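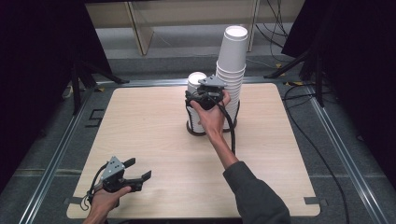

Paper cups, two stacks

Unit 4: Running a small cattery

Feeding claims
Bernach says 40 g of its dry food twice a day suits any adult cat. I doubt it. A thin old cat and a fat young one don't need the same bowl. Ask the owner, then weigh the cat on arrival and again midweek.

Pen size
The Bikness brochure offers pens "for every breed" - measure them yourself before you order.
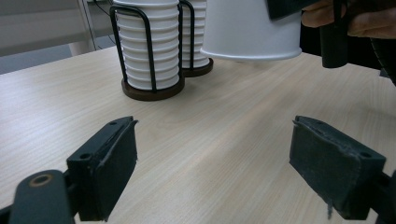
Calming sprays
Yimyam costs more than Pera. The trial both quote had 200 cats and no untreated group. Read it before the seminar in June.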